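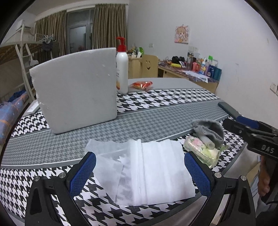

## Re: [small-banks] Azar passbook accounts after the Votska takeover

Efthymia Manolakis wrote:

> Hello all,
>
> I have been reading the list archive for a few months and this is my first post.
>
> I am putting together an account of Azar, the savings bank my grandfather used and where my aunt later worked on the counter. I have the outline from the printed reports. Azar was a mutual, it ran into trouble over its commercial lending, and it was taken over by Votska. Votska then joined with Fostix a few years later and the Azar name went from the shopfronts.
>
> What I can't work out is what happened to the passbook accounts. I have two of my grandfather's passbooks. The first is an Azar book with the green cover and the last entry is a deposit in April. The second is a Votska book with an opening balance that is smaller than the closing balance in the first. There is no withdrawal in either one. The account number is also different, apart from the last four digits.
>
> My questions are:
>
> 1. Was there a conversion of some kind, and did members lose money in it?
> 2. Why would the account number change?
> 3. Where did the Azar ledgers end up? Votska's successor has told me they hold nothing from before the Fostix merger.
> 4. My aunt talks about "going on Temo" as if it were a place. Was it a branch?
>
> I would also be glad of anything on how many branches Azar had at the end. One report says 52 and a newspaper says 115, and I can't see how both can be right.
>
> Thank you,
> Efthymia Manolakis

Hello Efthymia, and welcome to the list.

I worked for Azar and then for Votska, mostly in the accounts department, and left shortly after the Fostix merger. I have kept some papers, though fewer than I would like. I'll go through your questions in order. Others here will know more than I do about the legal side, so please correct me where I have it wrong.

**The opening balance**

Your grandfather almost certainly lost nothing. Azar was a mutual and every saver had to hold a membership share, paid for when the account was opened. On the old system the share and the savings were kept in one ledger entry, and the passbook showed the two added together. Votska was a company, so there was no membership share to carry over. When the accounts were moved, the share was taken out of the balance and dealt with separately.

Members were given a choice. They could have the value of the share paid out by cheque, or they could have it turned into a fixed deposit with Votska. Anyone who didn't reply to the letter was put into the fixed deposit. A great many people didn't reply. The letter was four pages long and the form was on the back of the last one.

So if the difference between your two books is a round amount, it is very probably the share. Look through his papers for either a cheque counterfoil or a small folded certificate on cream paper headed "Converted Member Deposit". The certificates are easy to miss. They carried no account number, only a member number, and many families have filed them with insurance papers.

If the difference isn't a round amount, then it may also include interest. Azar credited interest at the end of its own financial year and Votska credited it in December. For the year of the changeover there was a part-year payment which went into the fixed deposit and didn't go through the passbook. Customers complained about this and they had a fair point. The rate used was correct, but there was no way to check it from the book.

**The account number**

Azar numbers began with the branch, followed by a ledger number, a folio number and then four digits for the customer. Votska had no folios. Their numbers began with a product code, and the branch came second. When the accounts were converted, only the customer digits were kept, and the rest was made up fresh.

Two customers at different Azar branches could have the same last four digits, and this caused a good deal of trouble in the first months. I remember a list of over 30 pairs at one branch that had taken in the accounts of two smaller ones. They were sorted out by hand. If you find a correction in the Votska book in the first half year, with the letters TR beside it, that is what it refers to. It is nothing to worry about.

**The ledgers**

What you were told is true as far as it goes. The successor bank holds nothing from before the merger, or at any rate nothing it has ever catalogued. There were three sets of records and they went different ways.

- The head office ledgers, meaning the general ledger, the board minutes and the lending files. These went to Votska's head office and were kept for the inquiry into the commercial loans. After the inquiry they were put into outside storage. I believe they were destroyed when the storage contract ended, but I have never seen a certificate for it.
- The branch ledgers with the individual accounts. Each branch was told to keep these until they had been checked against the new system and then send them to the regional office. Some did and some didn't. I know of two branches where the books stayed in the strongroom until the building was sold.
- The membership register. This is the one I would look for. It was a legal document of the mutual and did not belong to Votska. When Azar was wound up as a mutual it had to be lodged with the registrar, with a copy for the liquidator. It should list your grandfather by name, with his member number, the date he joined and the branch.

I would write to the registrar's office before anyone else and ask for the closing register of the mutual, using the word "closing". An earlier enquirer on this list asked for "the Azar membership records" and was sent the rule book.

**Temo**

Temo was not a branch. It was the computer system that Votska brought in, and it was named after the firm that supplied the terminals. "Going on Temo" meant that a branch had closed its paper ledgers and had started using the screens. It was done a few branches at a time, starting with the town branches. Each had a date and people remembered theirs, much as your aunt seems to.

The way it went was this. The branch shut at noon on the last working day. Staff balanced the ledgers that afternoon and the totals were telephoned through to the region. Over the next two days the balances were keyed in from printed sheets, up to 600 accounts to a clerk, and then read back aloud by one person while another ticked them off. If the total agreed, the branch opened as usual. If it didn't, they carried on until it did. At my branch we were out by the amount of one standing order which had been entered in the wrong column, and it took until two in the morning to find.

Your aunt may have been one of the counter staff who were sent round to help other branches with this. There was an allowance for it and it was popular with the younger ones. If she has any payslips from that period, it will show as a line marked "T/A", which stood for Temo attendance and not travel, though the amounts were often confused.

**The number of branches**

I think both of your figures can be right. Azar had branches proper and it also had agencies. An agency was a counter in somebody else's premises – a solicitor's office, a shop, sometimes a town hall – open for a few hours a week. You could pay in and take out small sums, but the ledger was held at the parent branch. The annual report counted only the branches. The newspaper probably took its number from the list of places printed inside the back cover of the passbook, which had the agencies on it too.

You can check this with the green book. Agencies on that list have no telephone number of their own, or they have the number of the parent branch. If you take those out, you should come down to something near the figure in the report.

Votska closed nearly all the agencies in the first year. The branches lasted longer, and it was only after Fostix came in that they began closing those in numbers. Fostix already had a branch in most of the same towns, often on the same street.

**The order of events**

One correction to your outline, if you don't mind. You say that Azar was taken over by Votska and that Votska then joined with Fostix. That is how the reports put it, but there was an arrangement with Fostix before either of those things. Fostix had lent to Azar in the spring of the year it got into trouble, and took a charge over the head office building as security. When Votska bought the business it took on that loan, and the two banks began talking from there. I was not at those meetings and only know about it from the notes to the accounts. It is in note 14 or note 15, depending on whether you have the full report or the shortened one sent to members.

It makes a difference to your account in one way. The Azar name was protected for a set period under the agreement with Votska, and the Fostix merger brought that period to an end early. This is the reason some branches have an Azar sign in photographs and others of the same age have a Votska one. The signs were changed when a branch went on Temo, and the last few still hadn't been done when the merger was announced. Those went straight from Azar to Fostix.

I can copy the following for you if they would be any use:

- the conversion letter with its form, all four pages
- the staff instructions for moving a branch to Temo, second version (I don't have the first)
- the shortened report to members for the last full year
- part of a branch list, with the agencies marked in pencil by me at the time

Let me know off list which you want and where to send them. I would be interested to see the inside back cover of the green book in return, as mine has come away and is missing.

Does anyone else on the list have the full version of the last report? I would like to settle the question of the note.

Regards to all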